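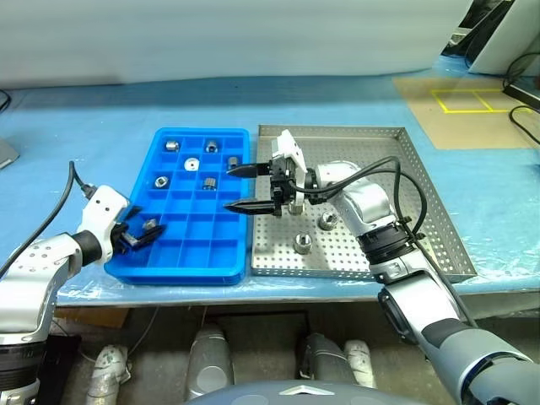
Afinal, o que custa mais a quem monta dois braços robóticos numa oficina partilhada?
A arrumação. Os motores, os cabos e o código acabam por se resolver à força de serões, mas convencer uma máquina a pôr uma porca no sítio certo obriga primeiro a decidir qual é o sítio certo, e sobre isso a oficina tem várias opiniões.

Agosto, por Joaquim Frade

Para quem esteve de férias: o projecto da bancada chama-se agora Nirkik. O nome foi escolhido pela Randi Kristiansen, com o argumento de que era curto e de que ninguém se lembrava de outro melhor às onze da noite. A ideia continua modesta. Dois braços, um tabuleiro azul com divisórias, outro de inox furado, e as peças metálicas que toda a gente larga onde calha no fim do dia. Os braços pegam nelas e arrumam-nas. Quando a Damilola Idahosa fez as contas ao tempo investido, concluiu que já podíamos ter arrumado à mão todas as porcas do concelho. A observação ficou registada e seguimos em frente.

O que mudou este mês:

As garras receberam dedos novos, compridos e pretos. Os antigos eram mais curtos e batiam nas divisórias antes de chegarem ao fundo das células, com um estalinho que tirava o sono ao Edvin Sjöberg (palavras dele). Com os novos, a ponta entra na célula e o resto fica cá fora, que era o que se pretendia desde o princípio.

A bancada está forrada de azul com uma camada de plástico transparente por cima. O plástico enruga, apanha luz e faz o programa de visão ver coisas que não existem. Passámos uma tarde inteira a perseguir uma anilha que era um reflexo. O braço direito tentou agarrá-la 15 vezes, com uma persistência que gostaria de ver em quem tem quotas em atraso.

Quanto aos números, já que os pedem sempre: na última série longa demos ao Nirkik 183 peças. À volta de 100 foram parar a uma célula que podemos considerar correcta. As restantes ficaram no tabuleiro errado, em cima de uma divisória ou no chão, e de uma delas não voltámos a ter notícias. As porcas sextavadas são as mais fáceis, porque têm faces direitas. Os cilindros recartilhados agarram-se bem, mas rodam quando pousam. As anilhas são um castigo: ficam deitadas, rentes ao fundo, e os dedos passam-lhes por cima com toda a elegância.

Os cabos pretos estão agora presos ao braço direito com abraçadeiras, junto à articulação. Peço encarecidamente que não as cortem para «só experimentar uma coisa». A Solveig Eklund tem a contagem das que sobram na gaveta e dá pela falta.

Falta decidir como se dividem as células. Há quem queira ordenar por diâmetro, há quem queira ordenar por tipo, e o Edvin defende uma ordem própria que ainda não conseguiu pôr por escrito. Enquanto não houver acordo, o Nirkik enche o tabuleiro a partir de cima, e quem precisar de uma porca que procure.

Quem quiser aparecer, costumamos estar na bancada do fundo a partir das 19h30. Tragam porcas, de preferência desirmanadas, e não pousem o café em cima do plástico.

15 partilhas · 6 comentários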